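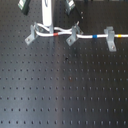
Re: [harkside-cell] gripper drops out mid-run

On Thursday the Harkside bench wrote:
> Ours quit at cycle 577, no warning. Error 56 again.
> Anybody else seeing this on the Kolev controller?

Yep, same thing over at Brerkness! Ours made it to 1299 before the gripper went dead halfway through a move – pretty scary with the arm still swinging. We swapped the Grivow driver board first (waste of an afternoon) and the fault came right back.

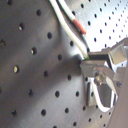 Is it safe to just clear the error and keep going?

Please don't – lock out the arm and check the wiring for a break before you power up again.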